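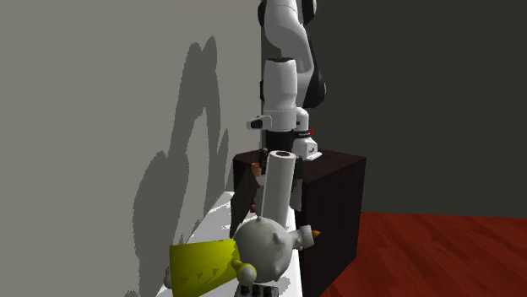 Robot arm with white shells and black joints at a white cylinder, computer rendering.

Articles Glossary Localities Search
Minerals > Gem materials > Garnet group > Prarkora garnet

Prarkora garnet is a trade name for a brownish-orange garnet from the gravels at Prarkora. Sellers call the colour "sunset"; buyers, after a day or two, tend to say "tea".

Rough seldom cuts clean stones above 4 carats, and more than 100 localities produce something similar – a point missing from most sales leaflets. The Mandex cut, with its deep base, keeps weight at some cost to sparkle.

Filed under: Garnets, Trade names, Orange stones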